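Faltov hut, winter access?

dritia_hanna
Anyone been up to Faltov since the February closure? Map says 207 m of climb from the dam, gpx says 253. Which one. Going up 30th April with two mates, light kit.

condori_e
253 if you take the moraine path. Dont bother with the lower one, bridge is out.

puspita
Bridge is NOT out. Crossed it on my last trip. One plank gone, that's all – just go slow.

condori_e
Which bridge though? There's 2. I mean the one under the snout.
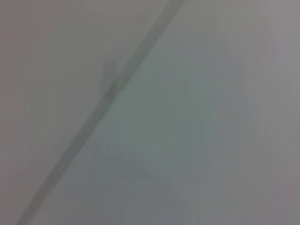
Anyway even if it's standing I'd go high. Lower path floods by lunch once the melt gets going.

yokoyama_s
Disagree, the moraine is loose as anything. Had rocks coming down on us the whole way. Lower path, early start, done.

dritia_hanna
ok so bridge fine, bridge not fine. Crampons?

puspita
Yes for the top bit. Left mine in the car once, turned round at the hut.

yokoyama_s
Microspikes will do, its not steep.

condori_e
It is above the hut. Take proper ones.

dritia_hanna
Right, crampons and a 5am start. Will report back on the bridge. Both of them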